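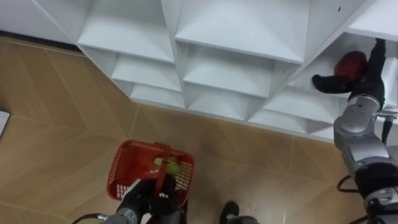
Open shelving gets sold as storage, and I think most of it is display furniture. We bought ours in March from Markberg, a white unit with a grid of open cubbies, and paid $900 for it. The salesman called every square a home for something. At our place the squares stayed mostly bare for weeks, and I've come to think that was the best use of them. White panels with thin dividers make anything you put in them look important. A single red object, rounded and glossy, pulls your eye straight to its cubby at the right end, and the plain boxes beside it are what let it do that. Fill the lot with chargers, mail and school notices and you lose the colour of everything.

My brother-in-law, Wian Maluleke, disagrees. He has the same sort of unit in his flat at Ntuli and every compartment is packed to the front edge. He says an unused shelf is wasted rent. I see his point, as he has six people's belongings to fit in and we have two.

Still, a household that needs to hide things should buy a cupboard with doors. Doors forgive you. Open cubbies want dusting, and the low ones near the floor want it most – I do ours on my knees with a damp cloth.

If I were buying again I'd get a smaller unit and spend what was left on a decent cupboard. Maltora had a plain one for $181, and it would have held all the mail.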